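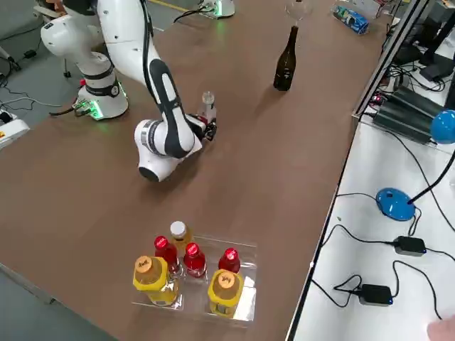 Take everything off the table and buy a cupboard, came the reply when I first put this on the Indgate neighbours' list. I would if there was a wall free for one. There isn't, so I'm trying again on here.

## Bottles and packets on one big table: how do you lay it out in clear trays?

**brown_table_indgate** · Sunday, March 21, 2021 · 287 views

We have one long brown table in a shared room and it has ended up holding all the food and drink as well as everything else. I've started sorting it with clear acrylic pieces: a low tray for bottles, a stepped rack for boxes, and a taller rack with high sides. They look tidy for a day or so and then the whole lot drifts.

My problems, in the order they annoy me:

1. The bottles in the low tray. I have small red ones with red caps, and larger yellow ones with orange caps. Whatever goes at the back never gets used, and people put things back wherever there's a gap. Should the big ones stand at the front corners or behind?
2. Bottles with no home. There is a dark brown wine bottle and a stemmed glass that just live out on the table. Neither fits in a tray. I don't like having the glass loose near the edge.
3. Cans. They end up on their sides.
4. Marks. The table shows every smudge, and the acrylic scratches if you so much as look at it.

I measured the low tray at 385 mm along the long side, in case anyone wants to suggest a particular size. I'd like to get a second one, but only if it's going to help. I was also thinking of moving to 500 ml bottles for the things we use most, so there would be fewer of them to arrange.

I'm not after anything expensive. The trays were from the Pullano clearance shop and I'd go there again.

*Edited to add:* no, I can't screw anything to the table or drill it.

---

**pestard_pantry** · accepted by the person who asked

I ran the tea table at the Pestard hall for a long time, and bottles were most of the work, so I'll go through yours in turn.

**The low tray.** Put the short ones at the front and the tall ones behind. It sounds obvious, but with clear trays people forget it, as you can see through the walls and think that is the same as being able to reach. If a hand has to go over a tall bottle to get at a short one, the tall one is going over sooner or later. Big bottles at the front corners do hold the row square when you pick the tray up, I'll give you that. If you carry the tray a lot, leave them where they are. If the tray stays put, move them back.

Keep the same thing in the same column. All the red in one, all the yellow in another. When one comes out there is then a gap of the right kind and the next person fills it correctly without being told. I used to put a bit of masking tape under the tray with the name on it, reading up through the bottom. It doesn't scratch and you can peel it off.

Don't fill the tray. Leave one space. A full tray means you have to take something out to put something in, and the thing you take out stays on the table.

**500 ml bottles.** I would measure first. A wider bottle often costs you a whole column. Fewer bottles only helps if the ones you keep still stand in rows. Take a sheet of paper, draw round your tray, draw round the new bottle as many times as it will go, and see.

**The wine glass.** Not on top of the bottle. I know people do it to save space.

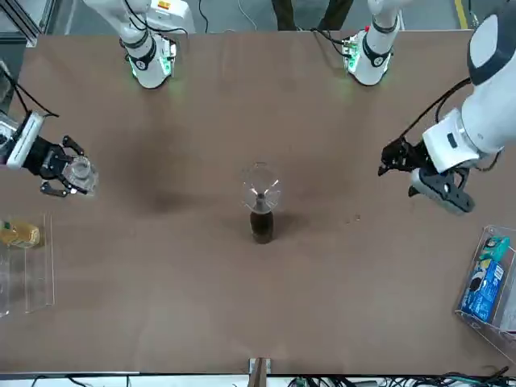 *Stem of the glass down in the neck of the brown bottle.*

The trouble is the weight ends up high. An open bowl on a narrow neck only needs a sleeve to catch it, and then you have two lots of broken glass. Also the stem goes down inside the neck, and if you are going to pour from that bottle I wouldn't want the foot of a glass or anything else that has been on the table in there. Stand the glass on its own base, well in from the edge, with the bottle on the side people walk past. The bottle is heavier and takes the knock first.

If you drink from little plastic cups as well, stack those and keep them away from the glass. They're light, they fall over, and people grab at them as they go. That grab is what breaks the glass.

**Cans.** Upright always, and not in with the bottles. A cheap way is a loaf tin. Two cans side by side in a loaf tin won't roll and you can lift the lot to wipe.

**Marks on the table.** Warm water, a drop of washing-up liquid, a wrung-out cloth, then a dry cloth straight after. Do the oil bottles at the same time. Most smudges on a table like that start on the bottom of a bottle and get walked about. Stand anything oily in a saucer for a week and look at the saucer, you'll see what I mean.

**Marks on the acrylic.** Never kitchen paper, never window spray. Ammonia clouds it. Soapy water and a soft cloth, and rinse the grit off first under the tap. Don't stack the trays inside each other without a tea towel between.

> **brown_table_indgate:** Thank you, this is what I needed. The columns idea is going in tonight. What do you do about the snack packets? They are worse than the bottles.

> **pestard_pantry:** I never had packets, only tins. Someone else will know.

---

**shelf_by_shelf**

I only know about the packets.

Biscuits and snacks don't want to be in the same sort of tray as bottles. A packet is soft and slippery and it slides over the one beneath. If you lay them flat they creep up on top of each other until you can only read the top one, and then people pull the bottom one out and the rest go sideways.

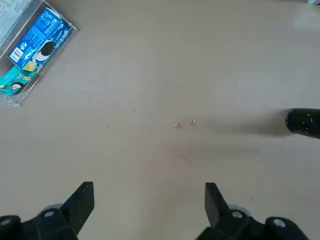
Crumbs come from packets put back open end down, one reader wrote under an older thread of mine, and I've thought about that every time I've wiped a table since. It is only part of it. Any opened packet sheds a little when it's moved, whichever way up it was. But it's a fair rule to start with: open end up, folded over twice, clip on.

What has worked for me with a clear tray for packets:

- Blue cookie packets and anything else long go on edge along the side wall, with the printed end facing out. You can then pull one without moving the others.
- Small bags go in front of them, standing up. If they won't stand, there aren't enough of them to need a tray and they can share with something else.
- Don't put paper under the tray to catch crumbs. It moves, and then the tray moves. I tried it for a month one November and spent the whole time straightening it. Keep leaflets and printed sheets off that end of the table altogether.
- Wipe towards you and off the edge into your hand. If you wipe back and forth you send the crumbs under the tray.

For wiping I use a dry cloth first and a damp one second. Damp first turns crumbs into paste.

I would also ask whether the packets need to be next to the drinks at all. I have drinks at one end, boxes in the stepped rack at the other and nothing between them except what is in use. It makes the middle easier to wipe and you find out quickly what doesn't belong to either end.

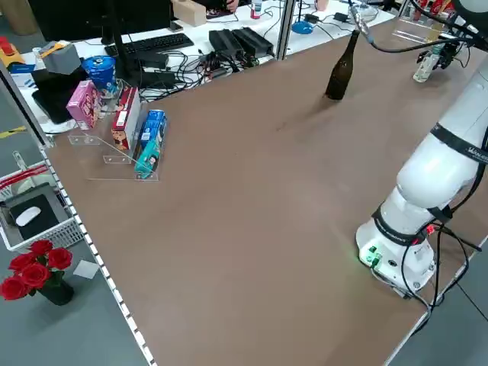 With a stepped rack, what goes on the back step matters more than people think. Tall light boxes go at the back and small heavy things at the front. If you put something heavy at the back the rack tips when you lean on the front to reach it. Mine did that with a jar of beetroot.

I'd keep toothpaste and anything of that kind off the food rack as well. A toothpaste box next to a food box is fine until the day it leaks, and mint gets into everything. Give the bathroom things a step of their own at the least, or a different rack. The same for small bottles with white labels that might be medicine or might be hand gel. If you can't tell at a glance what it is, it shouldn't be among the food.

Last thing, the racks themselves slide about on a smooth table. Four clear stick-on feet, the sort sold for cupboard doors, will stop it. No drilling. They come off with a hairdryer if you change your mind.

> **brown_table_indgate:** Is it OK to put the feet on the low tray too? I do carry that one.

> **shelf_by_shelf:** Yes, but put them a little way in from the corners or they catch when you slide it.

---

**hung_up_on_hooks**

Just get a Hung rail. They clip over the edge of the table, no screws, and you can put baskets on them. Did my kitchen in an afternoon.

> **brown_table_indgate:** Would the clip go on a thick table top? And does it hold bottles?

> **hung_up_on_hooks:** Not sure about thick. Mine has sponges in it.

> **pestard_pantry:** I wouldn't hang glass bottles off a table edge at knee height. Baskets for cloths and clips, yes.

> **brown_table_indgate:** OK. Going with one more low tray, 2 cans in the loaf tin, feet on the racks, and the glass gets its own spot. Will come back and say if the columns hold up.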